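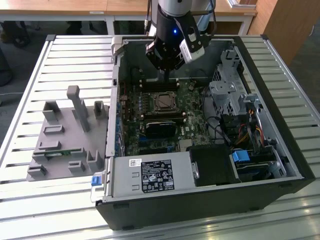

**Figure 2.** Desktop tower on its side on the slatted aluminum bench, with the side panel removed and set down to the left.

### 3.2 Layout of the open case

All units in the study were opened in the same position. The tower is laid on its side so that the open face points up, and the side panel is placed flat on the bench with its inner face up. Rhodri Sayce tried standing the towers upright in the first weeks, but the cases rocked when a connector was pulled, and the upright position was dropped.

The unit in Figure 2 has a green Dell motherboard in the center of the case. The CPU socket and its metal retention bracket are near the middle of the board, with the memory slots on one side of it and the graphics card on the other. The power supply lies along the near side of the case and the gray drive cage stands on the right.

We sorted the parts of each tower into two groups. Parts in the first group can be reached as soon as the panel is off. Parts in the second group are blocked by something else that has to be moved or unplugged. For this unit the memory slots and the graphics card went into the first group. The motherboard went into the second, as it always did, and was the last large part to come out.

Cables caused most of the disagreement in sorting. In Figure 2 a bundle of yellow, red, and black power cables loops down from the drive cage, and black SATA cables run from the drive area toward the board. Dexter Dvorak counted a part as blocked if any cable crossed it. Sayce counted it as blocked only if the cable had to be unplugged, and let it pass if it could be pushed aside by hand. We used the second rule for the results in Section 4. Under the first rule, almost every drive moved to the blocked group.

The color of the plastic parts was recorded as well. Blue is used on this unit for the release latch on the drive bay, for a latch at the left end of the power supply, and for the expansion slot covers. Workers at the Wenby site, where the towers were taken apart, told us they look for colored plastic first when they open a model they have not seen before. We did not test this, and the color record is used only for the list of part names in the appendix.

The side panel was kept with its tower until the end of the session. Panels of this type are not plain sheets. The one in Figure 2 has a tall gray plastic post near its center, a row of upright tabs and clips, and a small green circuit board near its lower edge. A panel with plastic and electronics on it cannot go straight into the steel bin, and at Wenby the attachments are removed at a separate table. That time is reported under panel work and is not included in the times for the case itself.

Labels were left in place. Where a power supply had a readable label, the text was copied to the unit sheet before the supply was lifted out.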